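Baddale Building, Ground Floor Users' Meeting
Minutes - September

Present: Trudy Tamihana (chair), Dinesh Tripathi (minutes), representatives of Velen and Cosgrove teams
Apologies: Stores

Meeting opened 2:05 p.m.

1. Minutes of the previous meeting

Accepted with one correction. Under item 4, "paper to be replaced monthly" should read "paper to be replaced when marked or torn." The stores request form already carries the correct wording.

2. Matters arising

2.1 The extra shelf in the supply closet has been installed at shoulder height. Velen asked that heavy rolls stay on the floor rack.

2.2 The sink in the corridor kitchen is still draining slowly. Work order 1373 remains open. Dinesh to ask for a date.

2.3 Lost key to the tall cabinet: found in the cabinet door. Closed.

3. Table coverings

3.1 Dinesh reported on the switch to brown kraft paper for the long work tables. The paper is matte, lies flat once taped, and can be changed by two people in one short session. The white paper used before showed every scuff and was hard to look at under the overhead lights.

3.2 Cosgrove reported that the paper wrinkles where trays are dragged across it. Agreed that trays are to be lifted when moved. Trudy asked for this to be added to the bench sheet.

3.3 Spare rolls are stored on end in the supply closet. The opened roll goes at the front and is to be used up first.

4. Grid tape

4.1 The dark blue tape stays as the standard for marking out the grid. Velen had asked for a narrower tape to gain usable area in each rectangle. Trudy noted that the narrow tape tried in spring lifted at the corners and left residue on the table when the paper was changed. Request declined for now; may be raised again if a better tape is found.

4.2 Lines are to be laid with the long steel rule and checked against the marks on the table edge before the tape is pressed down. Crossings are to be cut square. Overlapped ends catch on the base of small dishes.

4.3 Cosgrove asked whether the rectangles should be lettered. Discussed at some length. Letters on the tape were thought to be hard to read, and letters on the paper would have to be redone at each change. Left as is.

5. Dishes, trays and bins

5.1 The replacement order from Gomance has arrived and been checked against the packing slip. Order total was 106 pieces. Four cups were returned for rough rims and a credit has been requested.

5.2 The small items remain plain and in single colors. Patterned pieces left over from the old set are to go to the corridor kitchen.

5.3 Placement. It was agreed that the current table layout is suitable and that items should be kept apart from one another at setup, apart from the cup, which stands in front of the bin.
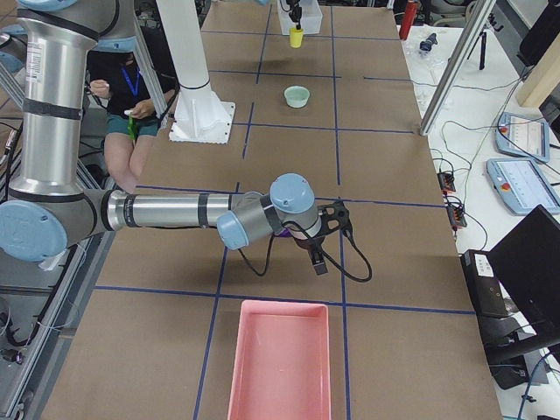
5.4 Bowls are to be placed inside a rectangle and clear of the tape. Trays may sit across a line, as their raised sides make them stable enough. Velen asked whether the same applies to bins. Agreed that it does, provided the bin sits level.

5.5 Washing. Cups and bowls are to be washed by hand in warm water and air-dried on the rack. Trays are wiped with a damp cloth only. The dishwasher in the corridor kitchen is not to be used for any of these - the last set came out cloudy.

5.6 Clear bins are scratching where they are stacked. Dinesh to put a sheet of thin foam between them in storage and report back.

6. End-of-day clearing

6.1 Small items return to the labeled drawer and trays to the lower shelf. The paper is brushed off, never wiped wet.

6.2 On Friday the tape is checked along its full length and any raised ends are replaced.

7. Any other business

7.1 Cosgrove asked for a second step stool. Trudy to check the budget line.

7.2 The wall clock is running slow. Battery to be changed.

Actions
Dinesh: sink date (2.2); foam sheets (5.6); Gomance credit (5.1); clock battery (7.2)
Trudy: bench sheet (3.2); step stool (7.1)
Velen: move patterned pieces to kitchen (5.2)

Meeting closed 2:50 p.m. Next meeting same room, date to be circulated.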